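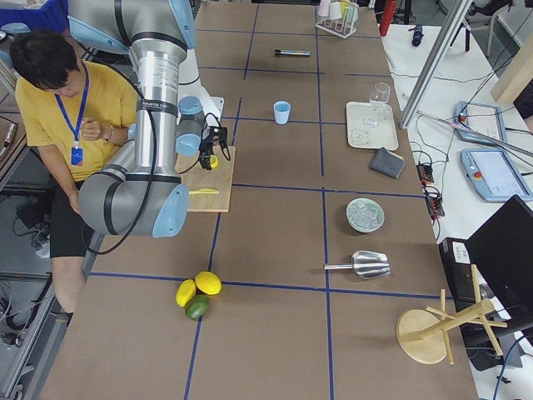 Selon Stanisława Malinowski, un jeu d'exemples vaut surtout par ses positions de départ, et un kit qui oblige à replacer chaque objet au même endroit ne mérite pas son prix. C'est le critère retenu pour ce test du kit de collecte Prodau, utilisé sur une tâche de bar : planche à découper, couteau en plastique, citrons, glaçons, verre à pied.

## Contenu et installation

Le kit comprend le logiciel d'enregistrement, un support de caméra fixe et un gabarit de marquage pour le plan de travail. Le bras n'est pas fourni. Nous avons tracé la grille au ruban bleu, ce qui prend une matinée si l'on respecte les équerrages. Le ruban tient bien sur le plateau, mais se décolle aux croisements quand on essuie l'eau des glaçons.

## Enregistrement

Après rejet, la campagne de mars a donné 224 épisodes exploitables. Chaque épisode associe la vidéo, les positions articulaires et l'ouverture de la pince à deux doigts. Le logiciel tire au sort une case de départ par objet et l'affiche avant la prise. Wissam Chidiac relève que ce tirage ignore l'encombrement : il peut attribuer deux cases voisines à la planche et au bol, et il faut alors relancer.

La durée maximale d'un épisode est fixée par défaut à 40 secondes. Elle suffit pour déplacer un citron, pas pour saisir le couteau et couper. Le réglage existe, dans un fichier de configuration que la documentation ne mentionne pas.

## Défauts constatés

- Les objets transparents sont mal gérés par le module de suivi. Le verre à pied a été perdu dans 21 épisodes, annotés ensuite à la main.
- L'annulation d'une prise ratée demande deux confirmations.
- L'export au format Gallardo fonctionne. Celui destiné à Vidadcombe tronque les horodatages à la seconde.
- Aucun champ n'est prévu pour le nom de l'opérateur ; nous l'avons ajouté dans les commentaires.

## Avis

Le tirage des cases et la synchronisation justifient l'achat pour une équipe qui part de zéro. Avec une chaîne Irkgate déjà en place, le gain se limite au gabarit. Dénes Kocsis a repris la tâche du citron avec la version suivante du logiciel ; le défaut d'horodatage y est toujours présent.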